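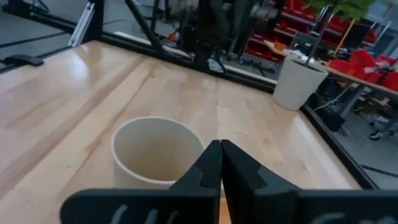

Butcher block work table: keep it glossy or sand it back and oil it?

Asked by Minttu Ojala
Category: Workshop and Craft Room

Hi all! I've been reading this section for a while and finally have something to ask. I have a big work table with a maple butcher-block top, the kind made of glued-up strips, sitting inside a black aluminum extrusion frame (the slotted stuff you bolt together with brackets). I use it for pottery glazing, gluing, general fiddling, and there is nearly always a cup of something on it.

The top has a shiny film finish. I bought it used through Bamton and the seller thought it was polyurethane but wasn't sure. It looks great! But there are two things bugging me.

First, glare. When I work in the evening with the overhead light on, I get a bright streak right across the part where I'm trying to see what I'm doing. If I move my chair it just follows me.

Second, rings. I have one cream cup I leave water in for rinsing brushes, and last Tuesday I picked it up and there was a cloudy white circle under it. It's faded a bit but I can still find it if I get my head down low and look sideways. So now I'm nervous every time I put anything down.

My brother-in-law says sand the whole thing to bare wood and use mineral oil like a cutting board. My neighbor says I'd be crazy to take off a good finish. The top is 54 inches long and I really don't want to do this twice. Also there's a rail right along the far edge and I can't figure out how I'd get a sander in there without chewing up the aluminum. Does the top have to come out?

Oh, and I do get glaze and glue drips on it, if that changes anything.

Answer from Blagoje Popescu
Marked as helpful

Don't go to bare wood. I had an oiled maple top in my shop for years and liked the feel of it, but glue grabs onto oiled wood and glaze colors will get down in the grain and stay there. On a film finish you let the glue dry and pop it off with a plastic scraper. For what you do, I'd keep the film.

What you want is to knock the shine down. If it's a poly or something similar and it's in decent shape, you can do this by hand in an afternoon:

Clean the top with a little dish soap in warm water, wipe it again with plain water, dry it. Get all the old glue off first or you'll drag crumbs around and scratch it.

Take a gray synthetic pad (very fine) and rub along the grain, long strokes, light pressure. The strips all run the same way on a top like yours so that part's easy. Overlap your strokes and go all the way to the ends. People tend to scrub the middle and stop short, then wonder why the ends are still shiny.

Wipe off the dust and look at it under that evening light. If it's even and you like it, stop there. If you want it a bit softer looking, wipe on a thin coat of satin. I've used the Wotbridge satin wipe-on and it was fine, any of them will do. Try a corner first, since you don't know what's on there already and not everything sticks to everything.

As for the ring, a white one usually means moisture got trapped in the finish and hasn't reached the wood. Dark rings are the ones to worry about. Leave it alone a couple of weeks. If it's still there, a hair dryer on LOW, kept moving, sometimes clears it. Too much heat and you'll blister the finish, ask me how I know.

About the rail: for a hand rub you don't need to take anything out. Put two layers of painter's tape on the metal where it meets the wood, and wrap the pad around a paint stirrer to get up close. If you ever do a full strip, then yes, take the top out. Look underneath for the fasteners before you start pulling on anything. Mine had 14 screws and two of them were hidden behind a brace.

Answer from Eulalia Palma

move the lamp!! I had the same problem with my sewing table and I bought a clamp light and put it off to my left and the glare was gone. Didn't touch the table at all. Also coasters lol. I use an old bathroom tile with felt feet stuck on and it's held up great, you could rinse brushes over it too.

Answer from Tanko Ogunleye

I mostly agree with Blagoje but I want to put in a word for oil, as somebody who switched and is happy. A hard-wax type oil isn't the same as the mineral oil your brother-in-law means. It dries, it gives you a low sheen, and when you get a bad spot you can fix just that spot. With poly, if you go through it in one place, good luck blending the patch.

The downside is the work. You need every bit of the old finish off. I started at 100 grit and my first couple of discs clogged right up. Then you go finer, then the oil, then you wait. The can I used said 168 hours for a full cure (so a week, why not say a week) and I couldn't put anything wet on it that whole time. I had my stuff all over the dining room and was not popular.

So if you can't lose the table for a week or more, do the pad thing. You can always strip it later. And glue will stick to mine a little, I keep a sheet of baking parchment down when I'm gluing.

Comment from Minttu Ojala

Thank you so much, everybody! I moved the light last night (thanks Eulalia, I feel a little silly) and the streak is way better, though I still get some of it toward the right side. I'm going to do the gray pad this weekend and leave the satin coat for later. Blagoje, does it matter if the pad is the kind from the paint aisle or the kitchen kind?

Comment from Blagoje Popescu

Paint aisle. The green kitchen ones are too rough for this.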